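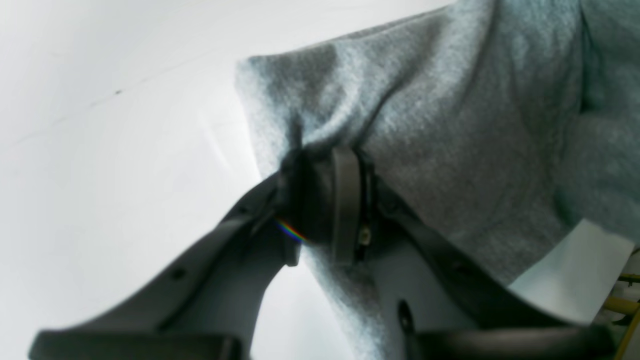 Short Fiction

By November the machine had been at Venside for 13 weeks and Gertraud Wieser still did the folding.

She came in at six, hung her coat behind the presses, and found Vinzenz Plattner already on his stool with a laptop on his knees. He had the look of a man who had slept in his car.

"It got hold of one," he said.

She went over. The gripper had a gray fleece by one pinch, pulled up in a bunch, and the rest of it lay in heaps over the white.

"My dog can get hold of one," said Gertraud.

"Your dog doesn't let go when you ask."

That was true, and she let him have it. She put on her glasses and leaned in. Egger, who owned the laundry, had read in a trade paper that a place in Tranitz was folding 200 pieces an hour with no hands at all, and he had told this to everyone twice. Gertraud had a cousin in Tranitz. The cousin said they folded towels there, flat ones, all the same size, and that two women stood at the end of the line and did them over.

"Which part has it got?" she asked.

Vinzenz looked at the laptop, then at the fleece, then at the laptop. "Sleeve," he said. "Or hem. It thinks hem."

"And what do you think?"

He didn't answer. She would have found the shoulders without looking, by the weight. You let the thing hang and it told you where its shoulders were. She had tried to explain this to him in the summer and he had written it down, very politely, and then asked what the weight was in grams.

"Vodcombe wants a film by noon," he said. "One fold. Start to finish, no cuts."

"How long does it take?"

"Thirty seconds, if it goes."

"And if it doesn't?"

"Then it stops and waits for me."

She thought about that while she filled the kettle. All her working life she had trained girls who stopped and waited, and most of them had gotten over it by the second week. A few went to the bakery.

When she came back with two cups he had his finger on the key.

"Go on, then," said Gertraud. She pulled the next bin over to her own table and started on it.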